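The stitching corner has had its own page on this site for a while now, and it has mostly been a list of dates and a parking note. If you found your way over from the Kirncombe main page, welcome! If you're one of the regulars from the Fajardo building, you'll know most of what follows, and you're welcome to skip straight down to the photos (I would).

I look after the written side of things in Room 202, meaning the handouts, the sign-up sheet, the drawer labels and now this gallery. I came to suturing through needlework, which gets a few raised eyebrows, but the two have more in common than you might think. Anybody who has fought a length of thread that wanted to curl back on itself will feel right at home. The tools are fancier and the needle is curved, and after that it's the old business of going in where you meant to, coming out where you meant to, and keeping track of your tail.

## A little about the room

Room 202 is at the end of the upstairs hall in Fajardo, past the drinking fountain. It's smaller than the photos on the old brochure made it look. We have good lamps, which came from Geltiteck and which everyone complained about for a month (too bright, too white, too much glare on the metal) before deciding they couldn't work without them. There's a long counter for paperwork and coats, and a shelf where the finished practice sheets go in order of date, or are supposed to.

Sessions run in 4 blocks over a day. The first is for knots, the second for picking up and handing over the needle, the third for running a line of stitches, and the last is whatever you still feel shaky about. Most people feel shaky about the handing over, so the last block tends to turn into the second one again, and I've stopped trying to write anything else on the board.

## What we fuss over

**Thread.** We cut it shorter than beginners would like. A long strand feels generous when you start and then spends the whole time looping around everything in reach. Dark thread on a light surface is much kinder on the eyes, and you can see straight away where a loop is sitting. I order the spools through Valano, and I'd be grateful if the end could be tucked back into the notch when you're done, so the next person isn't hunting for it with a fingernail.

**Needles.** Hold a curved needle partway along its length, well back from the point, and keep an eye on which way the curve is facing before you move it anywhere. I write this on every handout. I wrote it on the last one twice by mistake and left it in. The point should be in view before it goes near the tissue, and when you lose sight of it, stop there and find it again.

**Jaws.** Look at them closely every so often, the way you'd look over a good pair of scissors. The inside face of a needle driver has a fine crisscross pattern that keeps a slippery needle from rolling, and bits of thread do like to settle in it. A grasper has a different feel altogether, and people who switch back and forth all afternoon will tell you they get attached to one or the other. I'm a needle driver person myself.

**Light.** Shiny metal over a wet surface will throw highlights at you no matter what you do. Tilting the lamp a little helps. Moving your own viewpoint helps more. After a few blocks you start using the shine to judge how a surface is curving, and then you miss it when the lamp is turned down.

**The practice log.** We keep one big notebook for everybody, with a line for each stitch somebody thought was worth writing about. The last entry I copied out was number 348, and all it said was "better, but the tail got away." Please keep these coming. They're my favorite thing to read with a cup of coffee, and the newer folks find them a comfort too.

## The pictures

I've kept the captions short, for me anyway. Click through slowly if you have a big screen. The small markings and pinholes on the metal are lovely up close, and it's easy to forget how finely made these instruments are when you're busy worrying about a knot.

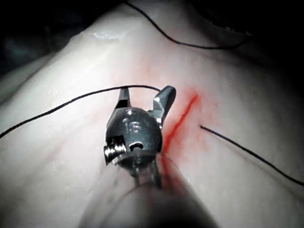
*Picture 1. Jaws wide open over a pale, glistening surface. I like the satin finish on the rounded part just behind them, and the little slotted screw sticking out at the side.*
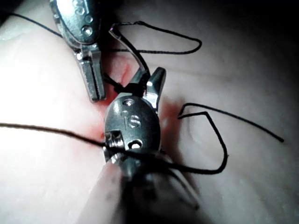 *Picture 2. Black thread looping every which way around two instruments, one with its jaws open and the other with its jaws shut. There's a small dark clump of thread right where the open jaws meet, and a 6 stamped in the metal below it.*
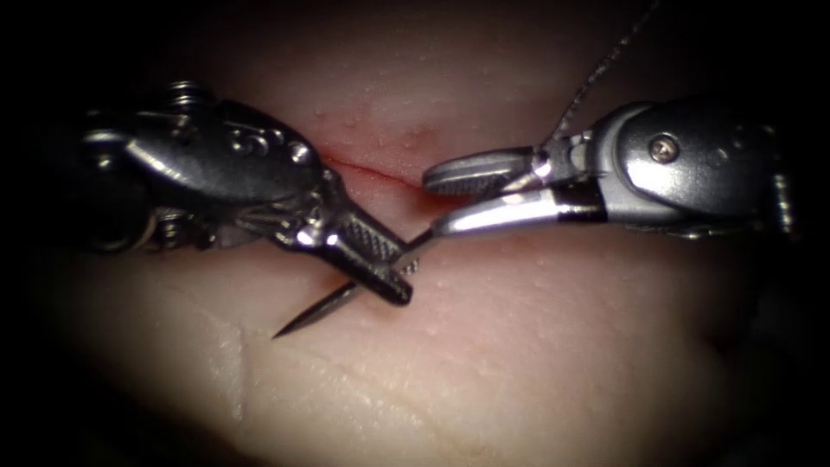 *Picture 3. The curved needle held in the driver, its point just clear of the tissue, with the grasper close by on the right and a thin reddish line of incision just beyond. You can make out the crisscross pattern inside the driver's jaw, the one I go on about above.*

## Coming along to a session

We take 6 people at a time, and I'd rather keep it that way than have anyone standing around waiting for a turn. The sign-up sheet hangs inside the door of 202, and the office downstairs will add your name if the stairs are a nuisance or you just happen to be passing. If you have to drop out, cross yourself off neatly so the next name down can be read. We had a sheet in March with so many arrows on it that two people came for the same place, and they were both very nice about it.

Bring reading glasses if you use them, even if you think you won't need them. Wear sleeves you can push up. Tie back long hair, and leave rings and bracelets at home or in a zipped pocket (the windowsill has swallowed more than one earring). There's tea and coffee at the end of the hall, and the cookies are usually gone by the third block, so take one early and don't feel bad about it.

Beginners often ask whether they should practice at home first. You can, and a bit of string around a chair rung is plenty for getting the order of a square knot into your head: over, through, snug, then the other way around. Go slowly and say it out loud if that helps. Speed will look after itself, and it's much easier to get quicker at a tidy knot than to tidy up a quick one.

## Using the photos

You're welcome to print any of these for your own notes or pin them up over your desk. If you'd like one for a handout or a newsletter, please put "Kirncombe stitching corner" underneath, and drop a copy in the tray by the log so I can see where it ended up. Larger versions are on the shared drive in the folder marked 202, alongside the handouts and the drawer labels.

Page last tidied Sunday, March 19, 2023.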